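Print this post | E-mail this to a friend

Writing a workcell rule sheet that people can follow

Posted 22nd December

I spent most of this week rewriting the rule sheet for our bench cells. The old one ran to 1174 words and had been edited by so many hands that two of its sections disagreed on when the gripper may be opened by hand. The new one is 774 words. I would like it shorter, but the part on cable handling resists trimming.

The method was simple. I took each rule and asked whether a person standing at the bench could check it without a tool, a login or a second person. If so, it stayed on the sheet. If it needed a gauge, it moved to the monthly inspection form. If it could not be checked at all ("operators shall remain alert"), I deleted it. The Plimora template we started from is full of the last kind.

Rules about the work surface survived nearly intact. Clear the surface before homing. Do not mark the surface with anything that cannot be wiped off. Record any fixture left standing on it, by position, in the cell log. That last rule used to say "large fixtures," and the word "large" caused most of the arguments, so it is gone.

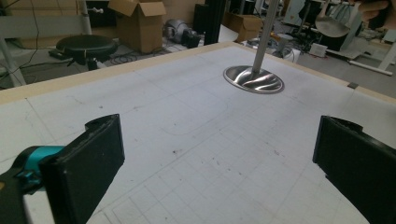
Finger pads are the most neglected item in any cell I have worked on. The usual practice is to replace them when parts start slipping, which means the pad has been out of condition for some time before anyone acts. The new sheet sets a visual check at the start of each shift: look at the contact face, the top face and the upper edge of both pads, and compare them with the reference card. A slightly worn, rounded upper edge like the one on the left pad is a "note and continue" condition. Tearing, or a pad that has lifted from its backing, is a stop. Pads are also changed at 900 cycles regardless of appearance. The Rillera pads we tested in the fall lasted well past that, but I prefer a fixed number that errs low.

Pads are changed in pairs. One new and one old pad will close off center, and the offset then gets taught into the program, where it stays after the old pad is finally replaced. I have found this error in cells that had been running that way for over 2 years.

The floor section is new. It covers the strip within one step of the table on all sides:

Cables are routed along the wall or covered.
Stools go back under the side bench when the cell is running.
Packaging is removed the same day it is opened.

I expect pushback on the stools. The Ivanov risk form scores seating near a cell as low, and on paper I agree with the score. My objection is to the walking path, which the form does not consider.

Still open is who signs the log when a shift ends mid-run. The Pindero cell has the outgoing operator sign, and the other cells do the opposite. I will pick one in January and update the sheet.

Shares: 14 | Comments: 3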